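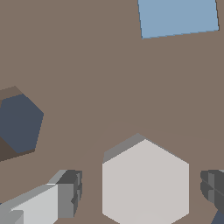 Moving a big sourdough starter (and the rest of my kitchen) without wrecking it?

Posted in: Home & Kitchen > Baking

Hi all, long time reader, first time asking. We're moving house in June, a proper long drive this time, and I'm in a bit of a flap about my sourdough starter. I've kept it going since before my youngest was born and I'm daft about it, I know, but I'd be gutted if it died in a layby.

At the moment it lives on the worktop in a big glass jar and I feed it every morning with strong white flour and a spoonful of rye. It's lively. If I feed it at seven it's up to the elastic band by lunchtime, and on warm days it's had the lid off more than once (my other half found it halfway down the cupboard door, and there were words). I bake twice a week, mostly tins, sometimes a round one if people are coming.

The plan is that we load up on a Thursday, drive most of the day, stay the night at my sister's and get the keys the next morning. The kitchen at the new place won't be usable straight away as the oven has to be fitted. So I could be looking at a week or two before I can bake anything at all.

What I want to know is:

Do I stop feeding it before we go, or feed it right up to the morning?
Is it all right in a car for that long, or should it be in a cool box?
I've read that you can dry it. Does that work or do you end up with a bag of dust?
Also, the water is much harder where we're going. Does it mind?

I did search the old threads but most of them are about starting one from scratch, and the one that was about moving went off into an argument over Flestska tins versus Skindari tins. (I have both. They're tins. They make bread.)

Thanks in advance, sorry for the essay!

3 answers

Answer 1 (marked as helpful by the person who asked)

Oh, I've done this twice, once the length of the country and once just across town, and the across-town one was the disaster, so don't go by distance!

First thing, please don't take the whole jar. I kept a massive amount going for years as I thought bigger meant safer, and all it does is eat flour. You need a tablespoon. I now keep mine in an old jam jar in the fridge, feed it when I remember, and it's every bit as good as when I was fussing over it daily.

What I'd do in your shoes is this. A couple of days before, take a spoonful of your starter and feed it stiff, so 30 grams of starter, 60 grams of flour and just enough water to pull it together into a dough you can roll into a ball. It should feel like stiff playdough. Leave it out for an hour or two so it gets going and then put it in the fridge. The stiffness slows it right down and it doesn't slosh. Mine went a fortnight like that and came back after two feeds, smelling a bit of nail varnish on the first one but fine on the second.

Put it in a plastic tub that's at least three times bigger than the ball, with the lid resting on and one corner not clicked down. Do NOT screw a lid on tight. That was my across-town disaster. I'd given it a nice big breakfast, screwed the lid down so it wouldn't spill, and put it in the footwell with the heater on. I'll spare you the details but I was getting bits of dried dough out of the seat runners at Christmas.

Cool box, yes, if you've got one going anyway for the milk and cheese. Don't sit it right against the ice packs. If you haven't, wrap the tub in a tea towel and keep it out of the sun and it'll be fine for a day. They're much tougher than people make out. Cold slows it down and a warm car makes it hungry, and a hungry starter can be brought round again. It's only really hot that does for it, so don't leave it on the parcel shelf while you all go in for chips.

Drying does work, and I'd do it as well as a spare. Feed it, wait until it's bubbly, then spread it as thin as you can on baking paper, like you're buttering toast for someone you don't like. Leave it out in the kitchen, somewhere airy, with a clean tea towel propped over it to keep the flies off. It takes a day or so, more if it's damp. When it snaps and peels away in flakes it's ready. Crumble it up and put it in an envelope or a clean jar with the date on. No oven! I tried to hurry mine along in a low oven and cooked it.

To bring it back, soak a spoonful of flakes in lukewarm water until soft, stir in some flour and feed it daily. Nothing happens on the first day and you think you've lost it. On mine the bubbles came on day three and it was raising bread at the end of the week.

And leave a bit with a friend. I left some with my neighbour, who's still baking with it, and that way there's a relation of it somewhere if the worst happens.

Hard water, I can't tell you much. Mine's moved both ways and I didn't notice, though the kettle did.

Answer 2

just buy a new one?? they're a few quid online. or use yeast. life's too short

(Comment from the person who asked: Ha, my husband said the same. He's been told.)

Answer 3

Agree with nearly everything in the long answer, so I'll only add the bits I'd have wanted to know.

I'm in a very hard water area and moved here from a soft one. The starter itself couldn't have cared less, but my dough did change a little. It felt tighter and I ended up adding a splash more water than I used to, perhaps a tablespoon to a loaf. It might have been the flour, mind you, as I'd had to change shops at the same time, so I wouldn't swear to it. Give it a few bakes before you go buying filters. I bought a Burolix jug in a panic and it's now what I water the tomatoes with.

The new oven is going to bother you far more than the water will. I'd baked in the same old gas one for years and I knew that bread went in on the second shelf, got turned at half time and came out when it smelled right. First loaf in the new electric fan one was nearly black on top and gummy in the middle. I was so cross! I dropped the temperature by twenty degrees, moved the tin down a shelf and put a loose bit of foil over for the last part, and that sorted most of it. Do a couple of cheap plain loaves first, not the one you've invited people round for. An oven thermometer is worth having too. Mine is a basic Hnatiuk one that hangs off the shelf and it told me my oven runs hot at the back, which explained a lot.

On the week or two without an oven, you can still use your starter if you've got a hob or even a camping stove. I made flatbreads in a dry frying pan practically every night when our kitchen was in bits. A ladle of starter, flour, salt, a spoon of yoghurt if there's any in, knead it roughly, leave it while you unpack a box, roll thin and into a very hot pan. They puff up like anything. Crumpets are good as well if you can find where you packed the rings. We couldn't, so we had big lumpy pancakes and called them crumpets.

One more thing about packing. Label the box. Not "kitchen", as you'll have a dozen of those. Ours had the flour, the scales, one tin, the scraper, a bowl and the tea things all together and it went in last so it came out first. I didn't do that with the proving baskets and they turned up the following spring in with the wellies.

If it goes grey liquid on top, that's only hunger, pour it off or stir it in. If it goes pink or orange or grows fur, bin it and get your envelope of flakes out.

Comments on Answer 3

From the person who asked: This is so helpful, thank you both (and thank you to the yeast person, I suppose). I've got a tray of it drying on top of the bookcase now where the cat can't reach. I'm going to try the stiff ball as well, and my neighbour's having a jar whether she wants one or not. Can I ask, with the flatbreads, is it plain flour or strong?

Reply: Whatever's open! I've used both and a mix of the two. Strong is chewier, plain is easier to roll. If it keeps springing back on you let it sit ten minutes and try again.

From the person who asked: Lovely, ta. Mine might be self-raising by the look of what's left in the cupboard.

Reply: That'll do as well, just leave the pan a bit cooler or they catch.

From another member: Can you freeze starter? Sorry to butt in on this but it seemed silly to start a new question.

Reply: I have done, in an ice cube tray, and some cubes came back and some didn't. I'd trust the dried flakes more.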